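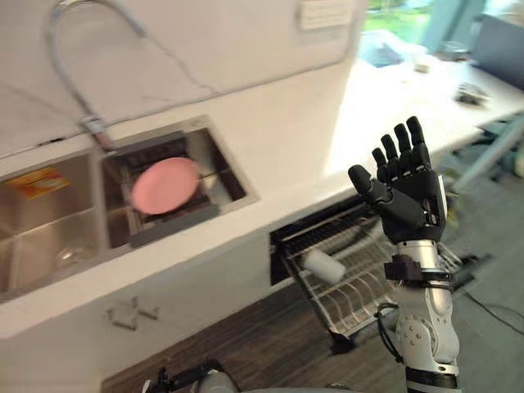
*Right hand up and open by the sink, drawer out.*

Notes on the right hand, mostly for me, partly for whoever has the kitchen next. Writing fast, got a train.

So the right hand on the Emwood has been closing late. Not broken. Just late – you ask for a grip and the ring finger comes in after the rest, like it was asked separately. Fine on a cup. Not fine on a plate, where the late finger catches the rim and tips it. I put up with it for most of last month and then had enough.

First guess was the hand itself. It's a Plilard, black one, same as the left, and the left has never given me any bother. Swapped the config files over to see if the fault followed the file. It didn't. Put them back. (Label the files before you do this. I had two called hand_final and got them the wrong way round for a good hour.)

Second guess was the tendon on that finger. Took the back cover off on the bench, worked the finger by hand. Smooth all the way. A bit of grit in the knuckle, cleaned that out with a dry brush, no change. Cover back on.

Third guess was the cable and that was more like it.

The cable comes down the side of the forearm and goes in at the wrist, past the strap. Somebody (me, in spring) had pulled it tight to make it look tidy. Looks lovely with the arm folded. Lift the forearm up and turn the wrist and the slack goes, and the plug gets a tug every single time. You could see it on the log once I knew to look – little gaps in the finger messages, always with the wrist turned out. Never with the arm down by the side, and the arm down by the side is how I'd been testing it. Great.

## What I did

Power off at the arm, wait for the light to go out. Then wait a bit more. Arm supported on the foam block, it drops otherwise and the block is what saves your worktop.

Undid the strap, slid the block up the forearm a touch. Pulled the plug. One pin looked dull next to the others so I cleaned the lot with contact cleaner and let it dry while I had a tea. Didn't replace the plug, there's a spare in the Engebretsen box but I'd like to keep it spare.

Re-ran the cable with a proper loop at the wrist. Test for the loop is simple – turn the wrist by hand as far as it goes one way, then as far as it goes the other, and the plug shouldn't move at all. If it moves, more loop. If the loop can reach round a finger, less loop. Took me 4 goes.

Strap back on. This bit matters and I keep forgeting it: the strap goes on snug with the hand already pointing up. If you do it up with the hand hanging, the block sits slightly round the arm and then you're off by a couple of degrees forever and wondering why everything lands to the left.

The screws at the wrist want doing up in turn, a bit each, going across and not round. Blue threadlock, tiny drop. Last time I went heavy with it and getting them out again was a whole evening.

## Zeroing

Open hand first. Everything straight, thumb out to the side, palm facing away from the arm, hold it there. I leave it holding for 5 minutes before I write the zero. The motors settle a bit as they warm up and if you zero from cold you get fingers that are all nearly straight, and nearly straight is a pain, you only notice when it's trying to get between two plates.

I do this out over the counter, where it's going to work, with the arm raised the way it is for the sink. Used to do it on the bench. Bench zero was always slightly wrong over here and I never got to the bottom of why, something about the arm's own weight I suppose. Anyway, do it in place.

Then look at the hand from the side. Eyes are better than the software for this. The four fingers should stand in a row with an even little spread. If one leans, fix it now. Don't tell yourself you'll come back to it.

Write the zero. Save. Save it *on the arm* as well as on the laptop, it's a seperate button and it's in a silly place.

Close, open, close, open. Slow, then at normal speed. Ring finger came in with the others. Very pleased, said so out loud to an empty room.

## Running it over the sink

Our job at Jovwood is dull kitchen stuff. Plates out of the sink and into the rack drawer. Pink plate in the right-hand basin, white cup thing in the drawer basket, drawer pulled right out so the hand isn't reaching round anything. I like the pink plate for this, it shows up against the steel and the rack bars. Glasses are horrible. A clear glass down in a steel basin is hard enough for me to see, never mind the cameras, so glasses are a problem for some other post.

Things to check before you let it go:

- drawer fully out, not mostly out. Mostly out and the hand clips the frame on the way back
- tap head clipped back in its place. The hose is long and loops up high and if the head's hanging loose it will get knocked
- floor cable lying off to the side, on the carpet, clear of your own feet as well
- left arm parked low
- you, standing where you can reach the stop

That last one isn't a joke, I've wandered off to look at the screen and found the stop was the far side of the table.

Ran the set with the wrist turned out on every lift, on purpose, the way that used to set it off. 61 lifts. No gaps in the log. Dropped the plate twice but both of those were my grip height being too low, the fingers all closed together and just closed in the wrong place. Raised it a hair in the settings and it stopped. Different fault, happy with that fault.

Stopped then as the hand was warm at the base of the thumb. Not hot. I don't have a number for what's too warm, I go by whether I'd want to keep my own finger on it. Should probably do better than that.

## Looking after it

What I'm going to try and stick to now:

Every session – wipe the fingers down, dry cloth, look at the plug. Just look at it. Is there still a loop.

Every 6 sessions – strap off, contact cleaner on the plug, check the wrist screws haven't crept, strap back on with the hand UP.

When it's been near water – dry it properly before you park it. The hand is not waterproof, whatever it looks like. It has been fine over a sink so far. I keep the basins dry for the runs and I'd advise anyone else to do the same till there's a glove that fits. I tried a washing-up glove. The fingers are the wrong length and it bunches at the thumb and then it can't feel the edge of anything. Binned.

Re-zero whenever the strap's been off. Whenever! Even if you only slid it along to get at something. I skipped it once and spent the next morning blaming the cameras.

Parts, as I'll forget: spare plug and the short strap are in the Engebretsen box, under the bench, bottom tray. Blue threadlock is in the drawer with the pens for some reason. The long hex key lives on the arm stand and should go back on the arm stand. The Plilard cover screws are *not* the same length as the wrist screws and if you mix them up the long one goes straight through into something it shouldn't. They're in the twist of paper marked COVER.

Still to do:

Same job on the left arm. That cable's run tight as well, same tidy-minded idiot did it. Hasn't failed yet but it doesn't get turned out nearly as far, so I don't take much comfort from that.

Find out if the loop catches on the drawer frame when the arm goes in low. Hasn't so far. I want to try it slowly with my hand on the stop.

Write down the grip height somewhere that isn't a sticky note.

Ok, train. Will put the log up when I'm home, if the laptop's got any battery left.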